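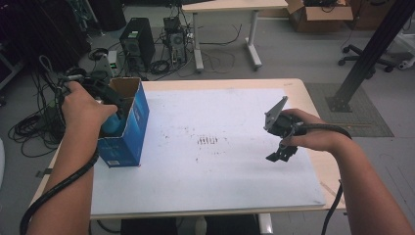 Whiteboards and work tables: common questions

Can I lay a whiteboard flat and use it as a table top?
Yes. Pick one a little smaller than the table so the edges stay supported. Stick a bit of non-slip matting underneath if it slides.

How do I get dark smudges off?
Start with a damp microfibre cloth and a drop of dish soap. For old streaks, wipe with isopropyl alcohol, then rinse with water and dry. Specks that stay put may be scratches, and no cleaner will shift those.

Will cardboard boxes mark the surface?
Plain cardboard won't, but printed colour can rub off if the board is damp. Grit under a box does more harm — brush the board down first.

Do you sell boards cut to size?
Our Sekevcombe workshop cuts the Tondden board to order, in 100 mm steps. Allow 24 hours for a quote.
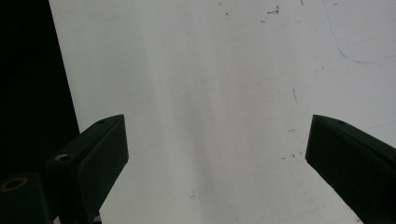
Cut edges come sealed, so there's no need to tape them.

Can I use scouring pads?
No. They dull the finish and marker ink soaks in afterwards. Melamine sponges do the same, only slower.

Who do I ask about an old order?
Email Vitalii Sydorenko at the workshop with your order number. We are closed for two weeks in October.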